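Otlow Utensil Holder, Divided, Translucent Beige

Product details

Freestanding holder for chopsticks, spoons and small ladles. The top is divided so that long and short pieces can be kept apart. The side walls have rows of small rectangular openings, which let air through to the utensils and allow the holder to be rinsed from outside under a running tap.

Material: polypropylene, translucent
Colour: beige
Capacity: 37 standard chopsticks, or a mix of chopsticks and spoons
Maximum water temperature for washing: 100 °C
Width across the divided top: 9 cm
Item code: OT-43

Use

Stand the holder on a flat surface. Place chopsticks upright with the thicker end at the top. Chopsticks of the same length should share a compartment. Longer cooking chopsticks will lean to one side and should go in last. Ladles with a wide bowl are stored bowl up, handle down. Do not force a handle into a full compartment, as the divider may bend and will not return fully to shape.

Wet utensils may be put in directly. Water leaves through the openings, so the holder should be kept on a drainer or tray until it has stopped dripping. It can then be moved to the dining table.

Cleaning

Empty the holder and wash with mild detergent and a soft bottle brush. Bamboo fibres can collect in the lower openings; push them out from the inside with a cocktail stick. Do not use wire wool or chlorine bleach. Slight yellowing over time is normal for this plastic and does not affect use. Not suitable for microwave ovens.

Matching items

The Dikurham drainer rack is sold separately in the same beige. It has rounded perforations and can stand behind the holder where counter depth is limited. Orders for both items are packed in one carton. The divider is moulded in one piece with the body and is not available as a spare part.

Product text: Catinca Bălan. Replacement enquiries: Seung-woo Chae, Otlow parts desk. Please quote the item code. 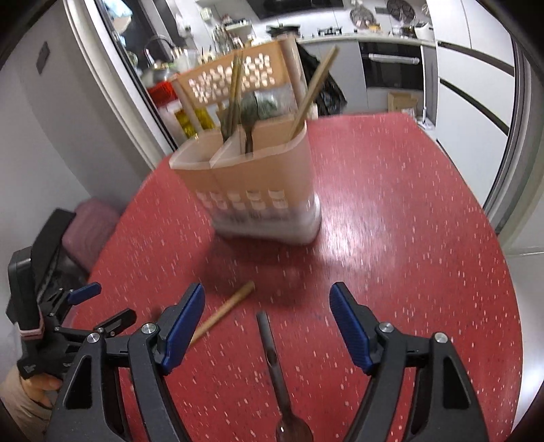
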